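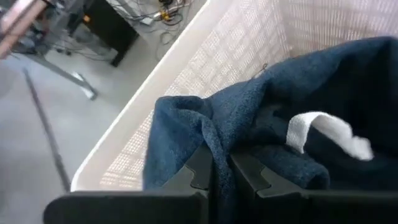 How often should a small café clean its ice machine?

Every three months is a good habit for most cafés, and more often if you bake on site or your water is hard. Go by the manual if it asks for more than that.

I get asked this one a lot, so I'm going to put everything I know in one thread and then go make dinner. It may run long, you know me!

When we opened Teris I bought a used Jetness undercounter machine from a diner that was closing, and I was so pleased with myself that I didn't clean it once before the summer. It made ice, the ice was cold, what more could I want? Then one afternoon in July a very sweet regular asked me why her iced tea tasted like bread.

Well, it tasted like bread because we bake bread, and the machine sat right next to the proofing rack. Yeast and flour get pulled in with the air, they settle anywhere damp, and after a while you've got a pinkish slime up where the water runs. I had never taken the front panel off. I was mortified (and I gave her free tea until fall).

So, first thing, cleaning and sanitizing are two separate jobs. The cleaner is an acid that takes off the scale. The sanitizer comes afterward and deals with the living stuff. Run one, rinse, run the other, rinse, and please never mix them in the same bucket. Check that your cleaner is safe for nickel if you have a nickel-plated evaporator. Mine does, and the wrong bottle will strip it.

Second thing, throw away all the ice before you start. All of it! I know it hurts. My first time I tried to save a cooler full "just for the lunch rush" and then spent the lunch rush wondering about it.

And throw away the first batch afterward, too. Some manuals say the first two.

The bin gets forgotten more than anything else, I think. Wash the walls, the door gasket, the underside of the lid, and the scoop. The scoop should live in its own holder outside the ice, handle up. If yours is buried in the bin right now, go dig it out, I'll wait.

Hala Mahrous, who has looked after our equipment since the second year, got me into the habit of checking the air filter whenever I mop behind the counter. Ours slides out the front and rinses under the tap. A clogged one makes the whole thing run hot and you lose ice on exactly the days you need it.

Speaking of losing ice, the number on the spec sheet is a best-case number. We moved up to a bigger Dretel last year that's rated at 320 pounds a day, and that's with the room at 70 degrees and nice cool water coming in. My back room in August has never seen 70 degrees in its life. Buy bigger than you think you need, or find it a cooler corner.

Also leave it room to breathe. I give mine 5 inches on each side and I'm strict about it, even though everyone who works for me thinks that gap was put there for sheet pans.

Water filter: write the date on the cartridge with a marker when you change it. I lost track for a whole season once and the cubes came out cloudy and kind of hollow. New cartridge, good ice again by the next morning.

Somebody in my messages asked whether they should pay for a service visit or do it all themselves. I do the routine cleaning and let Hala do the deep one, with the parts out on a towel. You'll find your own balance.

If you've got one of those little Wragg nugget machines, I'd love to hear how you get behind the auger cover. A friend is stuck on hers and I'm no help at all. Replies are open!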